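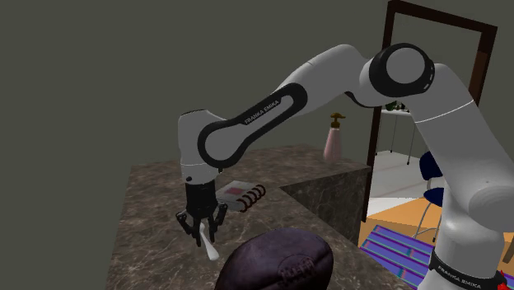
Planner keeps routing the forearm through the pump bottle in sim

Forum: Manipulation / Motion planning and control

svasconcelos
Setup: Franka arm in simulation, kitchen counter world, two-finger gripper. The task is to move the slim white object to the far end of the counter. Obstacles on the stone are a spiral notebook, a football and a pink pump bottle near the back. Planning is sampling-based with a shortcut pass, then time parameterization, then joint impedance tracking.

The problem is the transfer segment. The planner reports a valid path, but on playback the underside of the forearm clips the pump head. The gripper and the held object stay clear. I ran 2000 seeds overnight and 1055 of them had at least one contact between forearm and pump. The collision checker reported zero for the same set.

Scene comes from the Munska export, unmodified. Robot model is the stock one. Any ideas before I start inflating everything?

ornton_dev
What resolution are you checking edges at? The default in a lot of wrappers is a fraction of the joint space extent, and on a seven-joint arm that can be a long way at the elbow.

svasconcelos
Default. I halved it twice and the count hardly moved.

gq_planning
Then it isn't edge resolution. Check which collision geometry the bottle got. The Munska exporter fits one convex hull per mesh, but if the pump and the body are separate meshes under one node it keeps only the first. You would have a hull around the body and nothing for the spout.

Print the collision shapes for that node and compare the top of the bounding box with the visual mesh.

mtl_77
I'd look at the shortcut pass first. We had the same symptom with Pacheco: path valid before smoothing, invalid after, and the smoother was calling the checker with a stale allowed-collision matrix. Add 20 mm of padding to the forearm link and move on. It costs you a bit of planning time.

gq_planning
Padding the link to cover a missing obstacle is a bad fix. It will pass on this layout and fail on the next one where the pump is turned the other way. It also shrinks the free space near the counter, where he needs it for the grasp.

mtl_77
It's a fix that ships. You can clean up the assets later.

gq_planning
He has a perception stage downstream if I remember his April thread. If collision and visual geometry disagree, every label he generates from contacts is wrong as well.

svasconcelos
Correct, the contact labels feed Istidine. Results:

1. Bottle node has 2 visual meshes and one collision hull. The hull stops at the shoulder. gq_planning was right.
2. Football and notebook are fine, one mesh each.
3. Allowed-collision matrix is identical before and after smoothing, so the shortcut pass is cleared.

Playback contacts came from the physics side, which builds its own shapes from the visual meshes. The planner reads the exported hulls. That explains the zero.

ornton_dev
Post the node dump if you can. I maintain a fork of the exporter and would rather merge the meshes before hull fitting than patch it per asset.

svasconcelos
Attached to the tracker under my full name, Sebastião Vasconcelos. One caution on merging first: a single hull over body and pump also fills the gap under the spout. Fine for transfer, too conservative if you ever want to grasp by the neck.

ornton_dev
Agreed. I'll make it one hull per mesh and keep all of them. Merge stays behind a flag, off by default.

mtl_77
I still run 5 mm of padding on all links, for tracking error. With joint impedance at low stiffness you'll want some regardless of what the meshes look like.

gq_planning
No objection to that. Set it from measured tracking error per link and log the value with the run.

svasconcelos
Rerunning the same seeds tonight with the pump hull added by hand, padding at zero, default edge resolution.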